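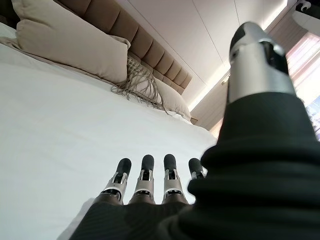

The hand in the spare bedroom, palm side nearest, seen from the wrist camera.

Part 4: Mounting the wrist camera and getting a useful view

By now you should have a hand that opens and closes on command, and a household that has stopped asking when it will be finished. This part covers the camera. Allow an evening, or two if you drop the small screws into the carpet.

You will need
The camera board and its ribbon cable
The printed bracket (I used the Castby one, sanded a bit)
Four M2 screws and a driver that fits them
A black fabric sleeve for the thumb
Cable ties, more than you think

1. Power off. Pull the plug out of the wall as well. The Stidalow controller keeps a charge for a while after you switch it off, and it closes the thumb first.

2. Fit the bracket to the wrist, finger-tight. Leave it loose enough to tilt, as you will be changing your mind shortly.

3. Run the ribbon cable down the back of the wrist with 26 mm of slack at the joint. I gave mine less and bought another cable.

4. Pull the sleeve over the lower part of the thumb and let it bunch into folds. Stretched smooth it looks much smarter and stops the thumb bending.

5. Power on, open the hand fully and look at the picture. You want all the fingertips in view along the bottom, with the black pads clear of one another. The little finger will tuck itself partly behind the base of the thumb. Mine always has.

6. The thumb will look enormous. It sits closest to the lens and no amount of tilting makes it modest. Tilt the bracket until you can see past it to the left, then tighten the screws.

7. Set the exposure by hand. A white sheet, a window with sheer curtains and a strip of ceiling lighting will send the automatic setting up and down like a lift. I settled on a shutter value of 3000 in the Stetsiuk software. Start there and go down if the black tips vanish into the palm.

8. Close the hand slowly and watch the cable. If it goes tight, go back to step 3.

Choosing something to practise on
A made bed is a good place to begin. It is soft, it is wide, and the silver finger segments show up well enough against a plain sheet. Keep well away from tassels. Cherry Mae Baluyot, who has the bench next to mine at the Ponbridge workshop, lost an afternoon to a fringed cushion and had to take two finger joints apart with tweezers.

Run 100 open-and-close cycles before you try to pick anything up, then check the bracket screws again. Part 5 deals with grip force, for which you will want a pillow you don't much care about.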